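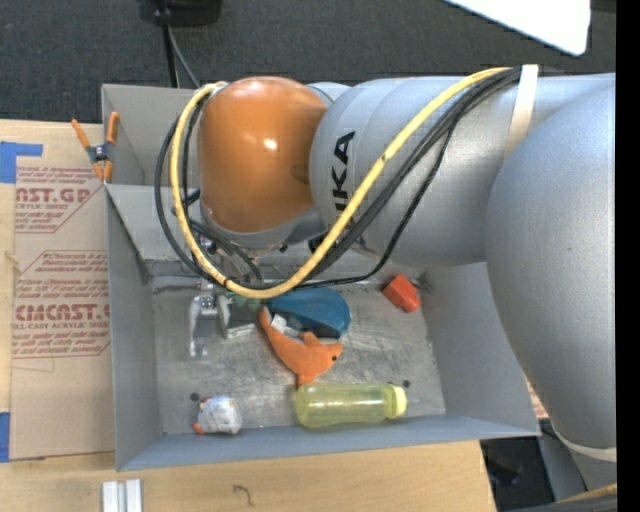
Section 6. When the Arm Stops Over the Bin: Cable Snags and How to Recover

Sooner or later your Vatus picking cell will stop partway through a pick with the gripper down in the bin, and the pendant will show "Axis load, wrist." Please don't be discouraged! It is the most common fault our support desk at Treltbridge hears about, and most of the time the trouble is in the cables that run along the outside of the arm. The yellow cable and the black bundle beside it hang in loops near the wrist, and those loops go down toward the bin when the gripper does. If a loop is too long it can catch on the bin rim, on a clamp handle, or on something in the bin. If it is too short, the wrist pulls it tight on a turn and the load limit trips.

CAUTION: Never reach into the bin to free a cable while the drives are on. The arm may be holding tension you can't see, and it can jump when the snag lets go. Press the emergency stop first, every time, even if the arm looks perfectly still.

6.1 Freeing a snagged cable

1. Press the emergency stop and wait for the drive light to go out.

2. Write down the fault code and the pick count from the pendant. The count clears at restart, and we will ask you for it if you call.

3. Look before you touch anything. Follow the yellow cable from the upper strap, down past the orange wrist cover and back up the other side. Then do the same for the black cables. Take your time over it, as a strand that has wandered away from the bundle is easy to miss.

4. With one hand, lift the loop gently off whatever is holding it. Do not pull on the gripper, and do not push the arm to make room.

Note: If the loop will not lift off easily, leave it and go to 6.3.

5. Leave the test items where they lie for now. Soft toys, bottles and blocks can all stay put unless one is wedged against a finger.

6. Step out of the cell, reset the stop, and select Manual Slow. Raise the gripper straight up until the fingers and the lowest cable are both clear of the rim.

6.2 Checking the loop before you restart

1. Press the emergency stop again.

2. Check both straps. They should hold the cables snugly but still let you slide a fingertip underneath. A strap that has crept along the arm is usually what let the loop grow in the first place.

3. Run your fingers along the yellow cable and feel for flat spots or nicks in the jacket. Replace a damaged cable before you run the cell again. Tape is not a repair.

4. Check that the bin clamp is tight and the bin has not shifted from its marks on the table.

5. Reset the stop and run the Wrist Sweep routine in Manual Slow. It takes 30 seconds. Keep your thumb on the stop button and watch the loop the whole way through.

6. If the sweep finishes cleanly, go back to automatic and stay with the cell for the first 17 picks.

6.3 When to call us

Please call if the fault comes back the same day, if the jacket is cut, or if the arm moved when you freed the cable. Leave the cell stopped in the meantime.

Note: Cells fitted with the older Vekumness strap kit should have both straps changed every 3,000 picks. The Verbeke kit lasts to 4,000. Kits shipped before August may have the wrong interval printed on the bag, so go by the figures in this manual.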